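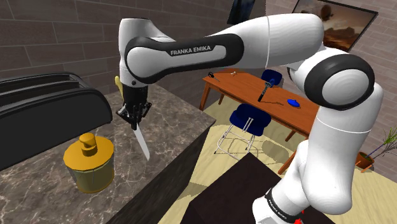 Posted in November by Alina Roman, Zillwood project, gripper and controller trials
With Sebastian Moldovan and Noemi Iwasaki

Progress report to Cirgate, second period

This report covers the second period of the gripper comparison funded under the Cirgate small equipment grant. The first period went to setting up the simulated kitchen and getting the Franka arm to run the same task twice with the same result. In the second period we ran the comparison itself, in simulation only. No hardware money has been spent yet, and the request at the end of this report concerns when it should be.

What we set out to do

The plan approved by Noemi Colombo had two parts. Part one was to compare the standard two-finger gripper with the Jedlow finger set, which has longer and softer pads, on household objects that are thin, heavy at one end, or both. Part two was to run each gripper under two controllers: the position controller we have always used, and the Bogdan controller, which lets the arm give a little when it meets resistance. That makes four combinations. Every combination gets the same objects, the same start poses and the same time limit of 60 seconds per attempt.

We chose the kitchen room because it has a stone counter at one height and a dining table at another, so the arm has to be tested against two surfaces. The knife is the main test object. It is long, it has a yellow handle that the cameras pick up easily, and most of its length is on the far side of the grip once it is held. The scissors and the screwdriver are secondary objects. The toaster stays on the counter as an obstacle.

Work done

We completed 250 attempts with the knife for each of the four combinations. An attempt counts as a success if the arm picks the knife up by the handle, turns it blade down, holds it over the counter for the required time and sets it down without touching anything else.

The best combination was the Jedlow fingers with the Bogdan controller, at 207 successes out of 250. The standard fingers with the Bogdan controller came second. Both grippers did worse under the position controller, and the order between them was the same. Sebastian has put the full tables, with every failed attempt sorted by cause, in the shared folder under Period 2.

The controller made more difference than the fingers did. We had expected the opposite and had written the first plan around it. With the position controller, most failures happened at the moment of pickup, when the fingertips pressed into the counter and the handle was pushed out to one side. The Bogdan controller mostly removes this type of failure. What remains is the handle turning slowly between the fingers while the blade swings down. The longer Jedlow pads help here, but they don't stop it completely.

The scissors and screwdriver runs are not finished. We have 100 attempts with the scissors for the standard fingers only, and none yet for the Jedlow set. The screwdriver has been tried by hand control to check that the arm can reach it, and it can, from one side of the table. I would not draw anything from the scissors numbers until both sets are in.

Cameras

We compared two camera positions, one on the wrist and one fixed in the room. The fixed view is good for checking a run afterward, but the arm blocks a large part of the counter in many poses. The wrist view loses the blade tip when the knife is turned down. For now the controller uses the wrist view for pickup and the joint readings for everything after that. Noemi Iwasaki is testing a second fixed camera on the other side of the counter and will have a result early in the next period.

Problems and delays

The contact settings for the marble counter were wrong for the first part of the period. The surface was set too slippery, and the knife slid away from the fingers in a way no real knife would. We found this when Lucian Vlad went through the failure videos for the position controller. All knife attempts made before the fix were thrown out and repeated, and none of them are in the numbers above. This cost us most of the time that had been set aside for the scissors.

The Jedlow finger model also had to be redrawn. The file from the supplier had solid pads, and under load they behaved like hard plastic. Our version bends, but the stiffness is our estimate. Until we have a real set to press against a scale, the Jedlow results should be read with that in mind - the gap between the two finger types could get smaller.

Spending

Staff time is on plan. Computing time is over plan for the period on account of the repeated runs, and we have covered the difference from the travel line, as agreed by email. The hardware line is untouched.

Next period

We will finish the scissors and screwdriver runs for all four combinations. The knife runs will be repeated on the dining table, which is the lower surface and has chairs close to it, so the arm has less room to come in from the side. We will also fix the start poses for the real arm, so that the bench tests can follow the same list.

Decision requested

We ask Cirgate to release the money for one Jedlow finger set now, ahead of the planned date. Delivery is slow, and the pad stiffness is the weakest number in the whole comparison. We are not asking for the second camera yet. That request, if there is one, will come with Noemi Iwasaki's results.

Questions about the tables can go to Sebastian Moldovan, and anything about the budget to me.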